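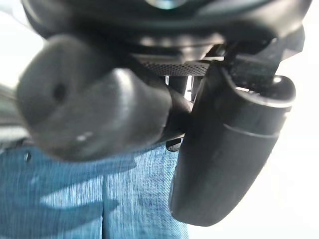 白色桌面的清洁方法
作者：久保美雪（Miyuki Kubo）

我家里用白色的桌子已经四年了。白色很容易看见脏的地方，所以我试过很多办法，有的好，有的不好。我把现在用的顺序写下来，给刚开始用白色桌子的朋友参考。我的桌子表面是光滑的涂层。如果您的桌子是没有涂层的木头或者石头，请不要照这个方法做。

需要的东西
细纤维布两块（一块湿用，一块干用）
中性洗洁精
小苏打
旧牙刷一把，毛要软
温水600毫升
小碗一个

第一步：先去灰尘
把桌上的东西都拿走，用干布从里面往外面擦。请不要一开始就用湿布。灰尘里面有时候有小沙粒，和水一起擦，会留下很细的划痕。我的第一张桌子就是这样坏的，左边有一片，从侧面看得很清楚。

第二步：全部擦一遍
在600毫升温水里放两滴洗洁精，轻轻搅一下。把布浸湿，拧到不滴水。按照一个方向擦，不要画圆圈。画圆圈的话，干了以后会看见一圈一圈的痕迹。然后把布洗干净，用清水再擦一遍。洗洁精留在桌面上会发黏，第二天灰尘更多。

第三步：处理颜色比较深的污点
咖啡和茶的印子，用小苏打加一点点水，做成像牙膏一样的糊，放在印子上，等十分钟，再用湿布慢慢擦掉。请先在桌子下面看不见的地方试一次。
圆珠笔的印子比较麻烦。我用棉签沾一点酒精，只点在线上，马上用湿布擦。Teodoro Magaña 在留言里告诉我，他用橡皮也可以擦掉铅笔的印子，我试了，确实可以，但是橡皮要是白色的。彩色的橡皮会把颜色留在桌上。
马克笔的印子我没有完全擦干净过，只是变淡了。

第四步：边和缝
桌子的边上常常有一条灰色的线。用软毛牙刷沾洗洁精水，沿着边轻轻刷，刷一小段就擦一小段。水不要流进缝里，板子吸了水会鼓起来。

第五步：擦干
用另外一块布擦干，不要让它自己干。我们这里的水比较硬，自己干的话会有白点，在白色桌面上虽然不明显，用手摸是粗糙的。

多长时间做一次
第一步每天晚上做，两分钟就够了。第二步和第五步一个星期一次。第三步是看见印子的时候做，越早越好，放了一个晚上的咖啡印要擦好几次。

请不要用的东西
钢丝球、漂白水、很粗的去污粉。魔术海绵我以前也常用，可是用久了桌面没有光泽，现在我只在桌脚上用。

补充（二月）
有读者问，窗户旁边的桌子变黄了怎么办。很抱歉，太阳晒的黄色用这个方法擦不掉。我后来把桌子转了半圈，让两边晒得差不多，中午的时候也把窗帘拉上。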